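4.3 Loss of Grip During Rack Placement

The most frequent fault recorded in the Titura trials was a loss of grip during the last part of the rack placement task. In this task the arm takes a round woven lid by its rim, turns it upright, and sets it into a small wooden rack. The task was chosen for the test set because it combines a light, flexible object with a narrow target, and because the controller had handled both of these conditions well when they were tested apart. The combined result was poorer than the separate results had led us to expect.

Of the 600 placement attempts made in January, 454 ended with the lid standing in the rack after release. The remaining attempts were reviewed one by one from the joint logs and the video record. Failures caused by a missed pick, where the fingers closed without touching the rim, were set aside and are treated in Section 4.2. The present section deals only with attempts in which the lid was lifted correctly and the fault arose later.

The usual course of the fault was as follows. The arm brought the lid to the rack with its lower edge slightly ahead of the planned position. The edge touched the rack early, and the contact pushed the rim back against the fingers. The woven material gave way under this load, so the change in finger force was small and spread over a long period. The contact detector in the Wullix controller looks for a sharp rise in force. It did not respond, and the arm went on moving toward its target while the lid turned in the grip.

Figure 7. Two-fingered gripper holding the rim of the orange woven lid near the wooden rack.
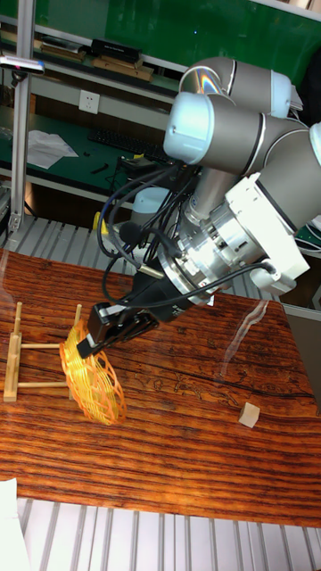 Once the lid had begun to turn, two outcomes were possible. In the milder one, the lid slid along the fingers until it came to rest against the rack, and the gripper opened at the planned point. The lid then fell or remained leaning at an angle. In the more serious one, a strand of the weave caught on a fingertip. When the gripper opened and the arm moved away, the lid was pulled along with it, and the rack was dragged or tipped over. The second outcome was less common, but it was given priority in the review because the arm was moving at full retreat speed while still attached to an object that the controller believed it had released.

4.3.1 Source of the position error

Three possible sources were examined: arm calibration, the estimate of the rack position, and the estimate of the lid in the hand. Calibration was checked against a fixed reference point before and after each block of trials and showed no change large enough to explain the early contact. The rack position was also found to be sound at the start of each attempt, although it was not measured again once the lid had been lifted.

The error was traced to the third source. The Esero vision module fits a circle to the visible outline of the object and takes the grasp point from that circle. With a solid plate the outline is continuous and the fit is stable. With an open mesh the module sometimes followed the inner strands in place of the rim, and the fitted circle was then too small. The planner received a lid radius up to 10 mm below the true value and lowered the lid too far as a result. The effect was strongest where the background seen through the mesh had a strong pattern of its own, such as dark wood grain.

4.3.2 Safety response

The protective stop did not act in any of the attempts reviewed. This was in agreement with its settings, which had been taken unchanged from the earlier Fitzgerald study, where all objects were rigid. A stop threshold suited to rigid objects is too high for a woven lid, which can be bent a good deal before it passes enough force to the wrist. Simply lowering the threshold was tried and gave a large number of false stops during fast moves -- most of them at the start of the lift, when the arm was speeding up.

The following changes were therefore made. The threshold is now set by phase of motion, with the lower value applied only when the lid is close to the rack. After the gripper opens, the arm moves back slowly for a short distance, and the wrist force is compared with the value expected for an empty hand. If the two do not agree, the arm halts and waits for an operator. The operator must free the object by hand with the drives disabled before the run can be resumed. The circle fit was also changed so that it uses only the outermost points of the object.

These measures were put in place on Feb 24, 2018, and all later results in this paper were obtained with them active. They lengthen each attempt by 2 seconds. They do not remove the underlying weakness in contact detection, since an early touch on a soft edge can still pass unnoticed when it occurs outside the low-threshold zone -- for example, if the rack has been moved by hand between attempts. A slip sensor in the fingertips would address this case more directly, but the present fingers have no room for the wiring. Results for the revised controller are given by object type in Section 5.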